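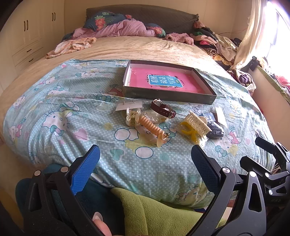 Bedroom is my sorting table now, send help
Organizing & Decluttering > Small Stuff

mossybutton
Okay so I finally dumped out all the hair stuff. Claw clips, a coil hair tie, my watch, a little navy pouch, all of it out on the cat duvet, with a shallow box I want to use as the tray. The clothes pile by the window is a separate problem and I'm pretending it's for next month.

My question is about the clips. The amber one is still in its plastic bag with the card on it. Do you keep things in the packaging or toss it all? I like that nothing scratches in there, but the bags slide around and I can never find anything.

Garnico_fan59
Toss it. Packaging is for the store. I kept all mine for years and when I cleared out the bathroom drawer I had 102 little bags and cards. It filled a grocery sack!

pendenporch
Gonna disagree with Fan59. Clear bags are great for claw clips if you've got the see-through kind, the teeth don't snag on everything else. I stand mine up on edge in a shoebox lid like file folders. Cards come off though, those are useless.

mossybutton
On edge! Ok I might try that, although the box is pretty shallow. I think the cream clip would stick up over the rim.

tillybee
Can I ask about the box? It has a card in it that says 看图说话写话, so that's look at pictures, talk and write - we had a set like that when my kid started school. If there are still cards somewhere that go with it I'd keep the box for those and get something else for the clips.

mossybutton
Ha, good eye. The cards moved to the bookshelf back in December and they're fine there. I just like the box, it's sturdy and it goes with the headboard.

irkden_laundry
I'm going to be the annoying one. You're doing this in the wrong order. Clothes first, then the small stuff, or you'll end up with a hair tie lost in a sweater. Also you need that bed by 10 pm.

pendenporch
Eh, small stuff first worked for me. You get one finished thing and then you've got some steam for the clothes.

irkden_laundry
And then you sleep next to the pile for a week. Ask me how I know.

mossybutton
I mean... I have slept next to the pile.

Garnico_fan59
Back to the watch for a sec. If the strap's leather please don't throw it in with the clips, the teeth will mark it. I have a divided tray from Ding, cheap one, and the watch gets its own slot. Best thing on my dresser.

tillybee
Or just put the watch in the navy pouch? Unless the sparkly bits are on the inside too.

mossybutton
Plain lining, so that could work! Going with: watch in the pouch, claw clips in bags with the cards off, coil tie on the door hook. Box goes on the dresser tonight. Clothes tomorrow, irkden, I promise.

irkden_laundry
I'll be checking this thread at 9 am.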